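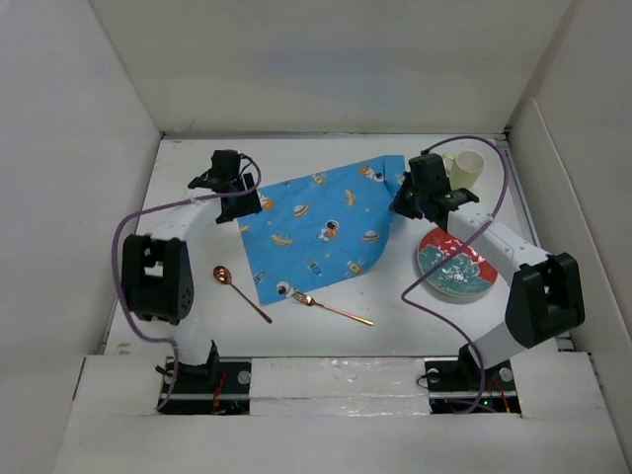 A blue patterned cloth on a white tabletop between two robot arms.

Derwood questions "cold-smoked" claims on seaweed butter

27 October 2023
Shares 11 | Comments 0

CLUNDITHOLM -- Smokehouse firm Derwood today asked rivals to show how their "smoked" seaweed butters are made. It looked at 695 tubs sold since March and doubts that many went near a fire -- most labels list flavouring only. Derwood does not accept that a splash of liquid smoke earns the name, or the price. Its own butter, made with Donnelly dulse, goes on sale at Tranura food hall next month.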